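Section 4. Mugs, Cups and the Surface They Stand On

Koltville Tableware Care and Set-Up Guide, revised 3 November 2018

Most care leaflets promise that a glazed mug will look new forever. We make no such promise. The steps below apply to the Wetari short mug (item 1052) and the larger Wetari cup (item 1477), and they assume ordinary use at home or in a break room.

4.1 Before first use

1. Take the mug out of its sleeve and peel off the paper sticker on the base. The sticker is sold to us as "clean release." Allow for some scrubbing.
2. Wash by hand in warm water with a little dish soap.
3. Run a fingertip around the rim. If you feel a chip or a sharp spot, do not use the mug.
4. Stand it upright on a flat table and press lightly on one side of the rim, then the other. A slight rock is common with a narrow base. If it rocks enough to click, exchange it.
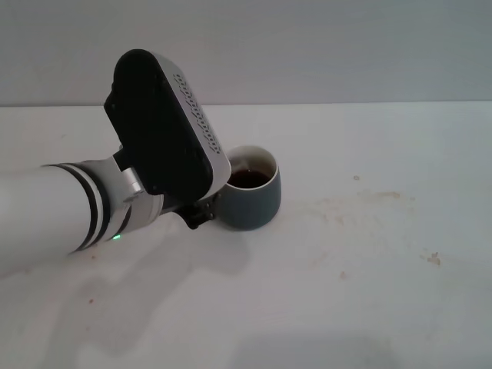
Fig. 4-1. Short mug, dark matte outside, white glaze at the rim and inside.

Note: The matte outside and the glossy inside wear differently. Metal spoons leave gray lines on white glaze, and these are usually metal rubbed off the spoon. A paste of baking soda and water takes off most of them. We have tried several "miracle" mug cleaners and saw no reason to pay for one.

CAUTION: The outer wall curves in toward the base, so there is less mug touching the table than you might expect from the top. Keep it back from the table edge.

4.2 Cleaning the matte outside

1. Use a soft cloth. Scouring pads polish a matte finish, and the shiny patch will not go away.
2. Rinse and dry right after washing if your water is hard.
3. The dishwasher is allowed, top rack only. "Dishwasher safe" on the carton means the mug should survive. It says nothing about how the finish will look after 200 cycles.

4.3 Checking the table surface

Gray is a forgiving color, and that is the trouble with it. Rings and dull patches on a gray surface are easy to miss – and easy to imagine.

1. Clear the area and wipe it with a damp cloth.
2. Let it dry fully before you judge anything.
3. Look across it from a low angle, then from the other side. A mark that moves when you move is a shadow.
4. Do not rely on a close-up photo.
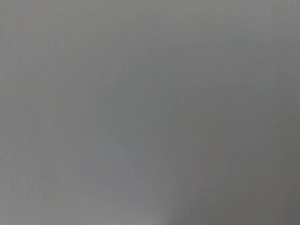
Fig. 4-2. Gray tones at very close range, out of focus. Uneven shading alone is not a stain.

Note: Plevadex surface polish (item 1701) may be used on sealed tops. It adds shine. We have not seen it remove a ring, whatever the label suggests.

CAUTION: Never use polish on the inside or rim of a mug.

4.4 Coasters

The Fagerlund coaster fits both sizes. Any flat coaster does the same job – use what you have.

Continue to Section 5, Plates and Bowls.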